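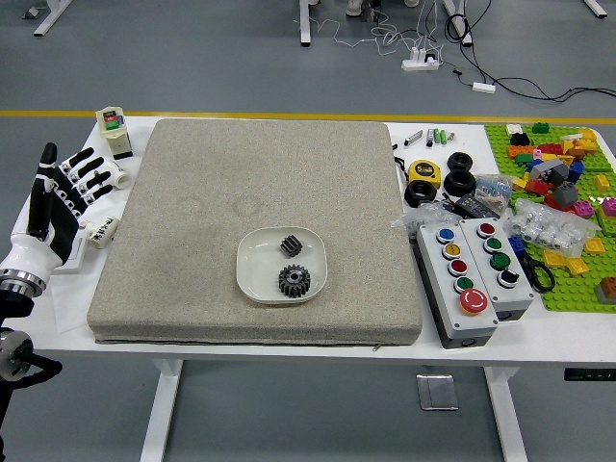

What happens to the kitting bench people once the arm takes over part of the sorting?

They keep the bench and lose the dullest stretch of it. The work that stays with them is checking, setting out, and deciding what to do with the odd parts, and that turns out to be a bigger share of the day than any of us had guessed when we wrote the plan.

May 17, 2023
Murano bench, Huranance workshop

I'm putting that question at the top because I was asked it again this morning, over coffee, and I gave a muddled answer and wanted to write down a better one while it was fresh. The rest of this is the usual ramble, so please skip to what you need.

We started on the gears today. Up to now the Murano trials have mostly been with soft or forgiving things, and a spur gear on a plate is neither. The small narrow one is the trouble. The larger gear has a bore through the middle and plenty of edge to get hold of, but the small one wants to roll as soon as a fingertip touches it off center, and then it goes under the lip of the plate and you have lost your pick. We settled on laying it closer to the top of the plate and keeping the big one low, so that the fingers come at each from its own side. I like this arrangement and would ask everybody to leave it alone until the end of the week, even if it looks untidy.

The cushion pad stays too. I know it was brought in as a stopgap, and I know the zipper bothers people (keep it to the front, please, and the pull lying flat), but a dropped gear lands quietly on it and stays more or less where it fell. On the bare tabletop they skitter. Anyone who spent last month crawling after washers will back me up on this.

Now the part about people, which is really what I sat down to write.

The old job at the kitting bench was 1024 parts a shift, by hand, into trays, and then the same again the next day. I did it myself for the better part of a year when I first came to Huranance, and I remember it kindly, mostly for the company, but my wrists don't. With the arm doing the plain picks, the Brosik line now needs one person at the bench instead of two, and the second has gone over to inspection, by choice, on the same pay and the same hours. I want that written down somewhere, even if it's only here, because the worry in the break room was real and I don't think we did a good job of answering it early on. We talked a great deal about pick rates and hardly at all about whose chair would be moved.

What I hear from the bench is mixed, and I think that's fair. People like having time to look properly at a gear tooth. They like going home less sore. They miss the talk - two people sorting side by side will chat all day, and one person minding an arm doesn't have anybody to chat with. There is also a new kind of tiredness that comes from watching. You aren't doing much with your hands, but you can't drift off either, and by mid-afternoon that wears on a person more than the sorting did. I've suggested we swap the minder every 2 hours and I'd like to hear whether that feels too short.

A smaller matter, but it came up more than once: who gets to stop the thing? Everyone does. You don't need to ask, you don't need to be sure, and you won't be asked to explain yourself afterward. Hit the big red mushroom button on its yellow collar and we will sort out the rest over a cup of tea. I'd also like whoever sets up in the morning to test it before the first pick and put their initials in the log.

Figures for the day, since I promised them to the Chambi people: 86 clean picks on the large gear. I haven't got a number I trust for the small one, so I'm not giving one. The target for June is 1000 mixed picks with the minder stepping in only for odd parts, and I think we can get there if the small gear behaves.

To do:
Try a thin liner on the plate, so the small gear doesn't roll.
Label the bags of small parts before they get mixed up.
Tape measure goes back in the drawer at the end of the day.
Ask inspection if they'd move their table next to ours, for the company as much as anything.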